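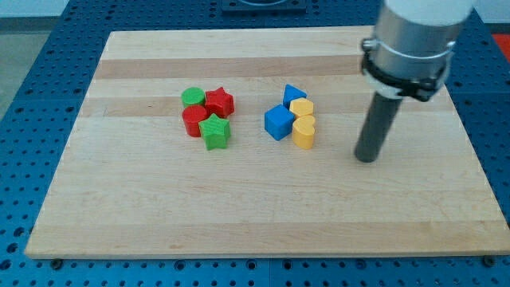 *Red and green blocks on a maple cutting board, blue table underneath.*

**Ticket: language server pins one core after opening a Tavurell project**

Status: open, workaround in place
Opened: January 5, 2026
Editor: Driton, nightly build, on macOS
Plugin: Stollimora (syntax and completion)

**Symptom**

Opening the project folder starts the language server as expected. Completion works for a minute or so, then one core goes to full load and stays there. Typing lags. Closing the editor window does not stop the server process – it has to be killed by hand.

Small projects are fine. The one that triggers it has 300 source files and a deep `vendor` folder.

**What I tried**

1. Restarted the editor with all other plugins off. Same result.
2. Deleted the index cache and let it rebuild. The rebuild finished in 40 seconds, then the load came back.
3. Rolled Stollimora back to the September release. No load at all, but jump-to-definition stops working in test files.
4. Opened the same folder in a terminal editor with the same server binary. No load.

Step 4 made me look at the plugin instead of the server. The log shows the same request over and over:

```
[watch] change: vendor/.lock
[index] queued: full
[index] done
[watch] change: vendor/.lock
```

The indexer touches the lock file when it finishes. The watcher sees the change and queues another full index. The September release does not watch hidden files, so it never gets into the loop.

**Workaround**

Add this to the project settings and restart the server:

```
stollimora.watch.exclude = ["vendor/**", "**/.lock"]
stollimora.watch.delay = 2
```

The delay is in seconds. With the exclude line alone I still got short bursts of load when switching branches. With both lines set, it has been quiet for 18 hours.

**Still open**

- The Triệu theme pack resets project settings when it updates, so the exclude line gets lost. Keep a copy.
- The server should exit when the last window closes. It still doesn't, even with the workaround. I'll file that one separately.
- Not tested on Linux.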